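Notas para a fala — acabamento fosco em objetos do dia a dia
versão 4/1/26, 45 min com perguntas

Abertura. Não ler o slide. Perguntar quem tem em casa alguma coisa fosca que já ficou brilhando no lugar onde a mão pega. Esperar. Vai levantar bastante mão. Teclado, cabo de panela, painel do carro, sempre os mesmos.

Daí entrar na tese: a gente especifica o acabamento olhando a amostra nova, no estúdio, com luz boa. O cliente vive com ele usado. A ficha técnica quase nunca fala do segundo.

Contar o caso do secador da Casen. Escolhemos um fosco profundo, lindo na amostra. Foi pra linha em dezembro. Primeira devolução veio com foto de digital de gordura que não saía com pano úmido. Não era defeito, o fornecedor entregou exatamente o que pedimos. Pedimos errado. (Falar devagar aqui, é a parte que o pessoal anota.)

Slide do brilho. Medida a 60 graus, explicar rápido, sem fórmula. O número é uma média da área medida, não diz nada sobre como a peça se comporta numa quina ou num raio apertado. Quem quiser a conta, mando depois.

Cor clara x cor escura. Preto fosco mostra risco claro e pó. Cinza médio esconde quase tudo, por isso tem tanto cinza médio no mundo e tanta gente reclamando dele. Branco amarela, mas amarela por igual se a peça for de um material só. Problema é quando a tampa é de um e o corpo é de outro — aí aparece em uns meses.
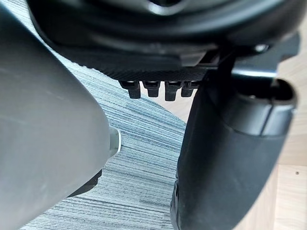
Cinza-claro e preto, ambos foscos, com marcas leves na superfície.

Textura. Passar as placas da Ternari pela plateia, começar pela esquerda, pedir pra devolver!! Da última vez sumiram duas. Cada placa tem a mesma cor em texturas diferentes, a maioria acha que são cores diferentes. Deixar acharem antes de contar.

Sobre soft touch: minha opinião, podem discordar. Não uso mais em peça que alguém vai guardar por anos. Fica pegajoso. Tem formulação melhor hoje, sei, o pessoal da Skodow me mostrou uma boa, mas quero ver daqui a cinco anos. Se alguém da área de tinta reclamar na sala, ótimo, dar o microfone.

Teste caseiro que a gente faz, slide com a lista:
pano seco, 300 passadas, mesma mão se der
creme pra mãos, deixar até o dia seguinte, limpar só com água
chave no bolso junto com a amostra, uma semana
janela com sol, metade coberta com fita
Não substitui laboratorio. Serve pra eliminar as piores antes de pagar o laboratório. No projeto da chaleira Takagi começamos com 108 amostras e a lista acima tirou umas 75. Mostrar a caixa das reprovadas se couber na mala.

Custo. Vão perguntar. Textura no molde é cara uma vez, pintura é cara sempre. Textura muito fina gasta com o molde e a peça vai ficando mais brilhante de um lote pro outro, sem ninguém mexer em nada. Guardar uma peça do primeiro lote num saco escuro, com data. Parece bobagem, salvou uma discussão enorme com fornecedor.

Se o tempo estiver curto pular o trecho de costura e emenda, ir direto pra limpeza.

Limpeza: escrever no manual qual pano e qual produto. Esponja mágica é abrasivo, dizer isso com todas as letras. Álcool depende da tinta, testar antes. Manual que diz só "limpar com cuidado" não ajuda ninguem.

Fecho. Voltar na pergunta do começo, pedir pra escolherem um objeto gasto em casa e olhar onde ele gastou primeiro. É ali que a amostra tinha que ter sido testada.

Perguntas. Repetir no microfone, a gravação não pega a sala. Contato no último slide, conferir se o e-mail está certo dessa vez.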